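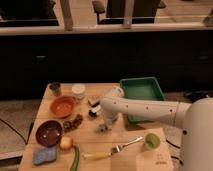 Bowls, the green tray and a few other things on the table.

I finally did it, you guys. I signed up for the bookbinding weekend in Dreststead, the one I've been talking myself out of since I first read about it, and I came home with glue in my hair and a real, sewn, hardcover book!

Some background for anyone new. I've been folding little pamphlets at my desk for years (three holes, one thread, done in ten minutes) and I always told myself that proper binding was for people with a workshop and a cast iron press. Then my friend Zachary Gosselin sent me the sign-up link in February with the message "just go," and there was one spot left, so I went.

The teacher was Trefor Ifans, who has the calmest voice I've ever heard in a person holding a very sharp knife. He started us on paper grain. I had no idea how much I'd been ignoring grain! You bend the sheet one way and it flops, you bend it the other way and it pushes back, and if you fold against it your pages will fan out and fight you forever. I went home and checked my old pamphlets and yep, most of them are wrong.

We sewed 7 sections onto linen tapes, and I loved this part so much I'd do it every evening if my fingers could take it. There's a rhythm to the kettle stitch once you stop overthinking it. Mine were loose for the first two sections and you can see it if you look inside the spine (please don't look inside the spine). After that came gluing up, rounding the back with a little hammer, and trimming the boards. I cut one board too short and had to start over with a fresh piece.

For the cover I picked a mustard book cloth called Lunby from the Wamisance shop, and it's gorgeous. It does show every drop of paste, so keep a clean scrap sheet under your hands and swap it out constantly. Trefor goes through a whole stack of scrap on one book and now I understand why.

My endpapers are some blue paste papers I made last winter, and seeing them glued down inside a real cover made me a bit teary, I won't lie.

The book spent the night under weights and I checked on it at 6 in the morning like it was a loaf of bread. It opens! It closes! The corners are a little lumpy and I don't care one bit.

Next up I want to try a rounded spine with sewn headbands, in two colors if I'm feeling brave. I already have the silk picked out, green and cream, and I'm still hunting for a decent bone folder to replace the one I snapped. If you have a favorite, leave it in the comments.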